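4 Rules for an attended picking cell

4.1 Where the rules came from

The cell had no written rules for its first 15 weeks. It had habits, which are cheaper to produce and harder to cite. When the KUKA arm was shared between two groups, one working on grasp planning and the other on cable wear, it emerged that each had a complete set of habits and that the two sets overlapped mainly on the matter of switching off the lights. The present rule sheet, version dated 2024-04-02, replaced both. It has 10 rules and fits on one side of paper, a limit we imposed on ourselves after reading the draft that did not.

We took the general duties (risk assessment, protective stop, reduced speed with a person inside the marked area) from the published safety standards for industrial robots, and we do not restate them. What those standards leave to the user is the ordinary conduct of the work: what may go in a bin, who may reach into it, how the hoses are looked after, and what counts as a finished run. Most of our lost time came from this second group. Nothing we lost an afternoon to was ever exotic.

4.2 The rules on fixtures and hoses

Rule 3 requires that anything the arm can touch be clamped, screwed or heavy. "Heavy" was meant as a concession to common sense and was at once used to justify a stack of catalogues. It now means that the item cannot be shifted by one person pushing with one hand. Clamps are permitted as permanent fixings provided they are checked at the start of each session, and the check is entered in the log with initials. Packing pieces under or beside a clamp are permitted on the same terms. They are also, by some distance, the items most often tidied away by people who mean well.

Rule 4 deals with the lines that run along the arm. Each line must follow the arm with enough slack for the full range of the wrist, and the slack must be tested by jogging the wrist to both limits at reduced speed before any automatic run. Ties are to be snug and no tighter. The first draft told operators to trim the tails of ties flush. We dropped this when the Pimley group pointed out that a flush-cut tie leaves a sharp stub at knuckle height, and that their knuckles were the ones concerned. The sheet is now silent on tails, and operators may follow their conscience.

Rule 5 covers bin surfaces. Scrapes and scuffs are allowed. A bin may not be repainted or have its floor replaced part way through a test series, since a fresh surface changes both the friction and the reflections that the vision system has to cope with. Several colleagues found it hard to accept that a scruffy bin could be the compliant one (Figure 3).
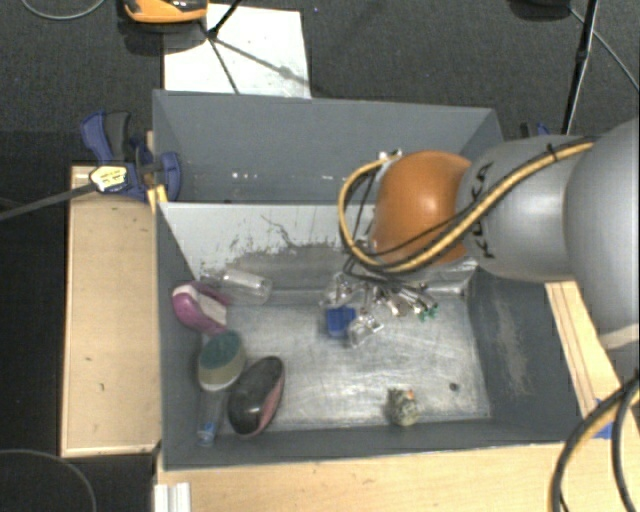
Figure 3. The cell in use, with the arm over the nearer of the two bins and mixed objects on its metal floor.

Illia operators disagree with us on this last point, and said so in their written response to the draft: a worn bin is not a neutral bin, they argued, it is simply one whose faults you have stopped noticing, and if friction matters that much then somebody ought to be measuring it every month instead of declaring the scratches official. We have no good answer to this. The compromise in Rule 5 is a reference block, dragged across the floor of the bin at the start of a series and again at the end, with both pull readings logged. If the two readings differ by more than the limit set for that series, the results are reported in two halves.

4.3 The rules on objects

Rule 6 says that the object set must include things the system is bad at. Left to choose, every group we know of will drift towards matt, convex, brightly coloured items of a size that flatters the gripper. Our sheet asks that each set contain transparent items, glossy items, something crumpled and something with no obvious front or back. Clear plastic is the usual offender. It shows the camera whatever lies behind it, and the operator can then spend a pleasant morning watching the arm close on nothing.

Rule 7 forbids rearranging objects by hand once a run has started. Items that end up against a wall stay there. An item alone in the middle of the floor may not be nudged back among its fellows, however lonely it looks. In the old habits both groups allowed "minor corrections", and both believed that theirs were minor. When we went back through 2544 logged picks from before the rule sheet, 64 had a note in the margin admitting to some form of help. We suspect the margin of being incomplete.

Rule 8 defines success. A pick counts when the object has left its starting bin under the gripper's hold and been released in the receiving bin. Being lifted does not count. Being lifted and dropped where it started does not count either, although the Zacharopoulos protocol, which we otherwise follow closely, treats this as a partial success. We tried partial success in July and found that it took longer to agree on the fraction than to repeat the pick.

4.4 The rules on people

Rules 9 and 10 are the shortest and the most often broken. Rule 9: no hand goes into either bin unless the arm is stopped and the person reaching in holds the enabling device. Rule 10: whoever stops a run writes down the cause before restarting it, in words another person could use. "Gripper issue" is not a cause. Neither is "Tuesday", which appears in the log more than once.

Compliance with Rule 10 improved when the log was moved from a shared folder to a clipboard hung beside the restart button. We had spent some weeks designing an electronic form with compulsory fields, and it is described in Appendix B for completeness. The clipboard has a pencil on a string. The string is covered by Rule 3.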